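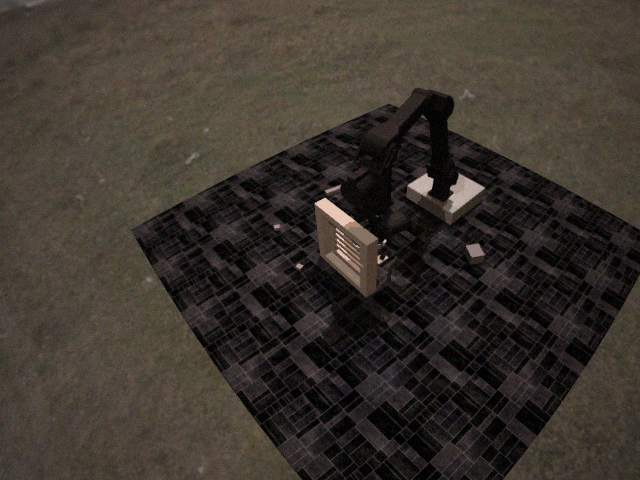 # Unit 6: Comparing Grippers in Simulation Before Hardware Trials

Course handout, Laboratory in Robot Manipulation
Prepared by Ming-te Shih

## 6.1 Purpose of the unit

Students in this unit compare two grippers on the same simulated arm and report which of them should be carried forward to the hardware laboratory in December. The two candidates are the Clament, a parallel gripper with short, stiff fingers, and the Gellance, a linked gripper whose fingers curl slightly as they close. Both models are supplied in the course repository and both attach to the arm at the same flange.

The comparison is limited to the gripper. The arm, the controller gains, the camera settings and the object set are fixed for the whole class, and submissions in which any of these have been changed will be returned without a grade.

## 6.2 The standard workspace

The workspace consists of a tiled floor panel, a black arm mounted on a low off-white block, an upright frame with horizontal slats inside its opening, and small loose blocks. Grass surrounds the panel. The grass has no part in the task, although it does appear in the rendered views and therefore affects any vision-based method.

Students should note three properties of this workspace before planning their trials.

**Clearance near the frame.** The frame stands close to the arm and is set at an angle to it. The wrist and tool assembly is bulky in comparison with the blocks, and a path that is safe for the fingers may still bring the wrist into contact with the top rail. Collision checking must include the full tool assembly. Checking the fingertips alone is not sufficient.

**Block size.** The loose blocks are not all of one size. A gripper that closes well on the largest may fail on the smaller ones, where the fingertips come very near the floor. Results must be reported separately for each block.

**Contrast.** The floor panel carries an irregular pattern of black, charcoal and purplish grey. Pale blocks separate well from it. The dark arm does not, and parts of the tool are difficult to distinguish under low light. Students who estimate gripper pose from images should expect larger errors than those who read the joint states directly.

## 6.3 Trial procedure

1. Load the standard workspace with random seed 1526. This seed sets the starting positions used for grading.
2. Attach the Clament model and confirm that the fingers open and close through their full range.
3. Run 1000 grasp attempts on the loose blocks. The trial script resets the workspace after each attempt.
4. Save the log before making any change to the model.
5. Repeat steps 1 through 4 with the Gellance model.
6. For each gripper, replay a selection of failed attempts at reduced speed and assign each to a category from Section 6.4.

An attempt counts as successful when the block is lifted clear of the panel and held for 2 seconds. A block that slides between the fingers during that period but does not fall is still counted as held. Slippage is recorded in its own column of the log and should be discussed in the report.

A candidate gripper must reach a success rate of 70 percent on every block size to qualify for hardware trials. An average across sizes will not be accepted in place of this requirement.

## 6.4 Classifying failures

The following categories are to be used exactly as written so that results can be pooled across the class.

| Code | Category | Typical sign in the log |
|---|---|---|
| A | Approach collision | Contact recorded before the fingers begin to close |
| B | Missed closure | Fingers reach their closed limit with no block contact |
| C | Ejection | Block contact followed by rapid sideways motion |
| D | Drop | Block lifted, then lost within the holding period |
| E | Planner failure | No path returned |

Category E is not evidence against a gripper unless it occurs more often with one model than with the other. In that case the difference is usually one of tool size – a wider body leaves the planner fewer paths past the frame – and it should be reported as such.

Category C deserves particular care. Ejection of a small block can result from poor finger geometry, but it can also result from a contact model that is too stiff. Students who see a high rate of ejection should halve the simulation time step and run the affected attempts again. If the ejections largely disappear, the original result should be reported together with the corrected one.

## 6.5 Limits of the simulation

The simulator used in this course, Sernport, treats finger pads as rigid surfaces with a single friction value. Real pads deform, wear and collect dust. The Gellance is likely to be judged somewhat harshly for this reason, as much of its intended advantage depends on soft contact.

Lighting is also simplified. The rendered shadows are adequate for practice in segmentation, but thresholds tuned on them should not be carried over to the laboratory cameras. The course reader by Urbańczyk treats this subject at greater length, and students attempting the vision option should read the chapter on camera calibration first.

## 6.6 Report

The report should contain the success rate for each gripper and block size, the failure table, two or more replayed failures discussed in detail, and a recommendation. Plots must have labeled axes and use the same scale for both grippers. Raw logs are to be submitted with the report in their original form.

Pairs may share trial data. Each student must write the recommendation independently, and partners are free to reach different conclusions from the same results.

Questions about the gripper models should be brought to the laboratory session. Problems with installing Sernport should be posted to the course forum with the full error message and the version number.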